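From: Femke Aerts
To: fleet-coordinators
Date: 02/05/2023
Subject: Re: Replacement of the Caldeira pool cars

Dear colleagues,

Thank you to everyone who responded to the first notice. I am writing on behalf of the Fleet Office to answer the points raised on this list and to confirm the schedule for the remaining vehicles.

Jarlath Geraghty wrote:

> Our department has 53 approved drivers and shares the Caldeira wagons
> with the Enumitz site. Before we give them up, I would like to know
> whether the Lonum hatchback will carry the same load with the rear
> seats folded. Several of our drivers also asked about the automatic
> transmission, and whether winter tires are included in the lease or
> charged to the department.
>
> Finally, who is responsible for small scratches found at pickup?

On cargo space, the Lonum is the smaller car. The leasing company, Cestaler, lists 457 liters behind the rear seats, against 567 liters in the wagon. The rear seats fold in two sections, but they leave a step in the floor, and long items will need to be loaded at an angle. Departments that regularly carry display panels or folding tables should ask to keep one wagon. Please send that request to Marius Iordache, with the vehicle number and the usual type of load.

All cars in the new order have the automatic transmission. Drivers who have not used one in some time may book a short practice drive at the main garage before their first trip.

Winter tires are included in the lease, as is storage of the set not in use. Departments will be charged only for tires damaged through curb contact or driving on low pressure. The pressure should be checked at every second fueling, and the correct figures are on the label inside the driver's door.

As for scratches, the driver collecting the car must note any mark on the condition sheet before leaving the garage. A mark not noted at pickup will be assigned to the last department on the log. Ásdís Arnardóttir has agreed to review disputed cases.

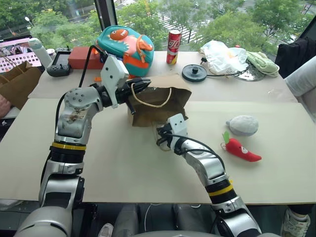 Two arms and a paper bag on the table.

The remaining Caldeira cars will be collected in August. Fuel cards, parking permits and first aid kits must be removed beforehand and returned to the Fleet Office. Roughly 50 permits are still registered to cars that have already left the pool, and coordinators are asked to check their own lists against the register.

Tyson McKinnon will handle key returns at both sites.

Sincerely,

Femke Aerts
Fleet Office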